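Workshop tips: looking after a kitchen arm

Small notes from our bench, collected by Necati Ersoy. Corrections from Beril Bayram and Aslı Yüksel are already in.

Our arm works at a sink, in the simulator and also in the real test kitchen at Plendholm. The model and the machine share one maintenance sheet, and I recommend this to everybody. If you change a setting on one side, write it on the sheet the same evening, or in November you will have two different arms and no explanation.

Parking before any work

Never begin with the cover screws. First bring the arm to the park pose, release the gripper, then switch off at the wall. Wait until the status light is fully dark. On our Skaven controller this takes longer than you expect, so go and fill the kettle.

If the gripper is holding something, take it out by hand while the motors are still on. Without power the fingers relax slowly and the thing falls when you are already looking for the screwdriver.

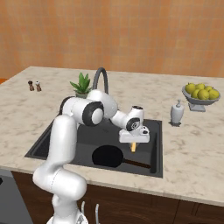
Joint caps are the part I check most. Each black cap covers the bolts of its joint, and a cap which is not pressed home will make a small ticking noise when the arm turns. Push it with your thumb all the way around the rim. Start with the elbow, because it stands high over the basin when the forearm reaches out to the right, and it is easy to see from the front of the counter. Wipe the caps with a soft cloth and a little dish soap in warm water. Please no bleach – it makes the white covers yellow, and this colour does not come off again.

Cleaning the gripper fingers

1. Use a dry toothbrush first. Grease and crumbs come away better before you add water.

2. Then a damp cloth, wrung out well. Go along each finger in one direction, from the housing to the tip.

3. Look at the grip pads. If they are shiny, rub them lightly with 2000 grit paper. With 3000 grit you only polish them more, and the next spoon will slip.

4. Open and close the gripper 10 times by hand control and listen. A dry squeak means the guide needs one drop of oil. One drop is enough, the rest will end up in the sink.

Checking the wrist view

After cleaning I always look once through the wrist view. The flat grey panel should fill the bottom of the picture evenly, and past it you want something easy to recognize. I turn the wrist until I have the spiky green plant on the left and the marble on the right. When the view is tilted, do not worry, it only follows the wrist. Save this pose under a clear name. Umut Sarıgül called his "test2" and we are still looking for it. 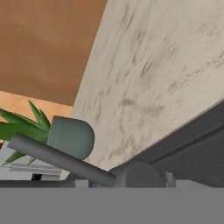
Spare parts to keep in the drawer

One set of grip pads, two joint caps, a short hex key and a fuse for the controller. Our pads come from Bozkurt, part 689, and they fit without trimming. Keep them flat in their bag, away from the heater. A folded pad never becomes straight again.

Write the date on the bag with a marker when you open it. Pads which are open for up to a year we still use for practice, and after this they go in the garbage.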